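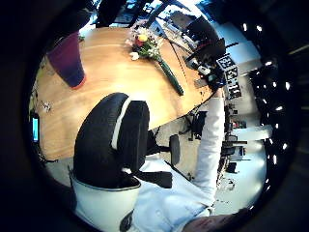

Oct 15, 2025

Well, the gripper dropped out on us again today, and of course it waited until the afternoon to do it! We were doing the flowers-and-cup routine on the wood table, everything humming along (I'd even started thinking about dinner), and then take 218 came back with the fingers stuck at half open for the whole recording. The log says open, closed, open, perfectly cheerful. The fingers say otherwise.

My money is on the Cirlow connector, the one we swapped in September. Wiggle it and the signal comes and goes. I tossed 2 takes, taped the plug down and wrote to Teltholm for a new one. They'll want the error code, so for my own memory: 1018. 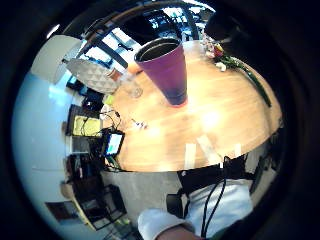 Tumbler, glass and bouquet on the round table

Still have to check whether the morning takes are bad too. Ugh. Tomorrow, with coffee.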